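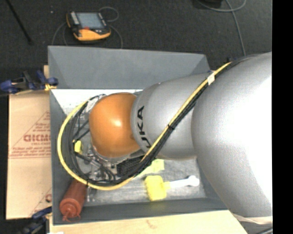
Clistgate Level Crossing Gates - Owner's and Keeper's Manual
Issue 2, page 14

Section 4: Seasonal inspection and closing-up of the timber gates

4.1 Scope

This section applies to the two pairs of timber gates at Clistgate and to the single pair at Grodisdale. It covers the inspection carried out each November and the work needed to leave the gates secure for the winter. It does not cover the signal lamps, for which see Section 6, or the hanging of a gate that has been taken down, for which see Section 5.

The gates at Clistgate are protected by listing. No part may be replaced, drilled, cut or repainted in a different colour without written consent. Routine cleaning, greasing and adjustment as set out below do not require consent.

4.2 Before starting

1. Obtain the gate key and the inspection book from the museum office. Sign for both.

2. Confirm with the duty officer that no vehicle movements are planned on the demonstration line. At Grodisdale the duty officer is Pádraig Buckley; at Clistgate, Shabnam Siddiqui.

3. Place the road signs on both approaches. The footpath may remain open unless a gate is to be lifted.

4. Check the wind. The gates must not be unlatched in strong or gusting wind.

CAUTION: Each gate is heavy and will continue to swing once moving. At least two persons must be present whenever a gate is unlatched. Keep hands clear of the heel post and the striking plate.

4.3 Inspecting the timber

5. Brush loose dirt from the top rail, the bottom rail and the diagonal brace. Do not use a pressure washer.

6. Press the blunt end of the probe into the timber at each joint. Sound timber will resist. If the probe sinks in, mark the place with chalk and enter it in the book under "Timber".

7. Look along the top rail from the heel post. A slight droop towards the latch end is normal. Compare it with the drawing inside the cover of the inspection book and note any change since the last entry.

8. Examine the paint for cracks and blisters. Bare timber should be touched in with the approved primer on the same day, provided that the surface is dry.

Note: The round red targets are reproductions fitted during the Berton repairs. The originals are in store under catalogue numbers 1,094 and 2,836 and must not be used as spares.

4.4 Inspecting the ironwork

9. Wipe old grease from the top and bottom hinges. Look for cracks, particularly where the strap meets the eye.

10. Check the nuts on the tie rod by hand only. A loose nut should be reported. Do not tighten it, as this will alter the set of the gate.

11. Apply fresh grease to the hinge pins. Swing the gate slowly through its full travel and back again, and wipe off any surplus.

12. Lower the drop bolt into its socket. If it does not reach the bottom, clear the socket of leaves and stones and try again.

CAUTION: Do not put penetrating oil on the gate lock. The Rizvi pattern lock contains a leather washer which oil will damage. Dry graphite is kept in the office for this purpose.

4.5 Closing up

13. Swing all gates across the railway, so that the road is open, and engage the catches.

14. Fit the chain and padlock to each pair. The chain should pass round the post and not through the lattice.

15. Place the timber wedges under the latch ends. The wedges should just touch the bottom rail - they are not intended to lift it.

16. Remove the road signs, complete the inspection book and return the key.

4.6 Faults

A gate that drags, will not latch or has been struck by a vehicle must be chained in its present position and reported at once to Uldis Juška, Works Supervisor. No attempt should be made to free it with a bar or jack.

Requests for listed consent are prepared by Rukhsana Tarar and should be accompanied by a copy of the relevant page of the inspection book.

4.7 Amendments to this section

28 March 2022: step 10 reworded; caution on the gate lock added. Approved by Haris Mengal.

Section 5: Hanging and lifting, begins on page 17.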